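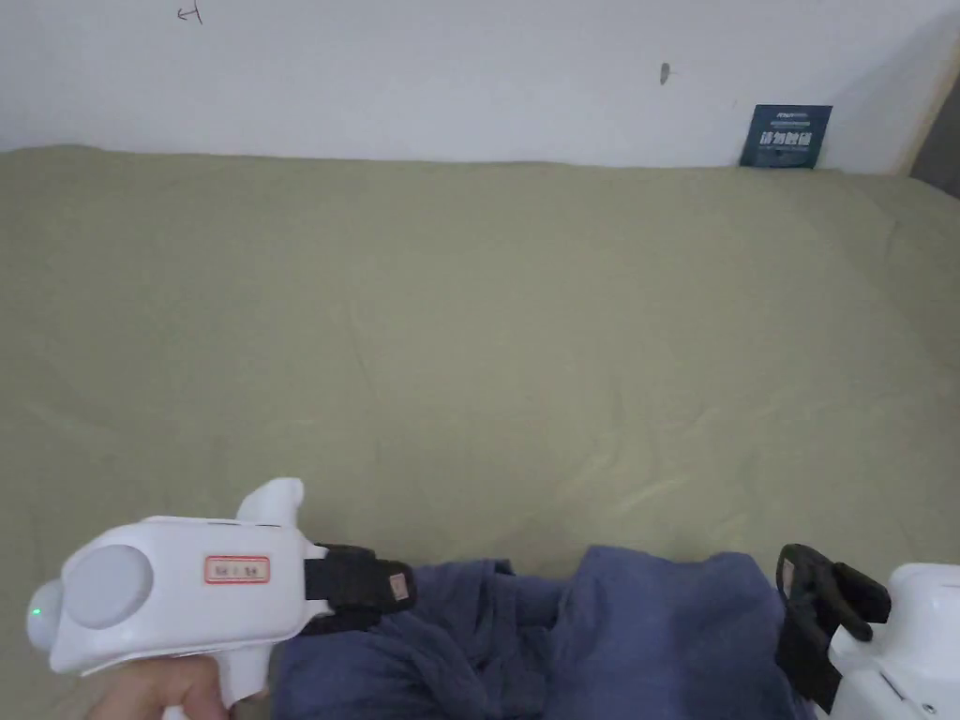
Photo: Ziline

STAKWOOD, Oct 23, 2024. Ziline today announced the start of the second collection phase of Narnex, its program for recording two-handed cloth handling for use in training robot control models. The phase covers garments and other soft household textiles. Recording is carried out at the company's Stakwood site.

Operators work with a pair of hand-held grippers, one for each hand. The devices record jaw opening and hand motion while the operator grasps, lifts, spreads and folds an item of cloth. No robot arm is used during collection. The recordings are converted afterward into a format that can be replayed on a two-arm system or passed directly to a learning pipeline.

Cloth was chosen for this phase on the basis of results from the first, which was completed in July and dealt with rigid items such as boxes, cups and trays. Models trained on that material performed acceptably on objects with a fixed shape and poorly on anything that sagged or bunched. A shirt dropped on a surface seldom lands the same way twice, and the correct place to grasp it must be found again on each attempt.

The collection plan lists 115 garment tasks divided into 9 groups. Each task begins with the item in an unsorted state.
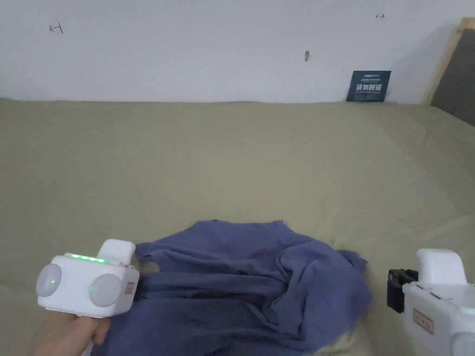

The operator is given the end state, such as a flat shirt or a folded towel, but no fixed sequence of steps for reaching it. Differences between operators are kept in the data. Failed grasps and corrections are also kept and are marked as such during review, so that a model can be trained on recovery as well as on clean attempts.

Every recording passes two checks before it is accepted. The first is automatic and rejects files with dropped sensor readings or timing errors between the left and right devices. The second is done by a reviewer, who confirms that the task label matches the recorded action and notes the start and end of each grasp.

Zavala, which is responsible for model training under the program, will receive accepted recordings in batches. It will test trained models on garments withheld from the collection set and report grasp success and fold completion separately. Tasks with low scores will be returned to Stakwood for additional recording.

About Ziline

Ziline develops data collection methods and software for robotic manipulation. The company operates the Narnex program from Stakwood. Requests for technical documentation may be sent to the Ziline press office.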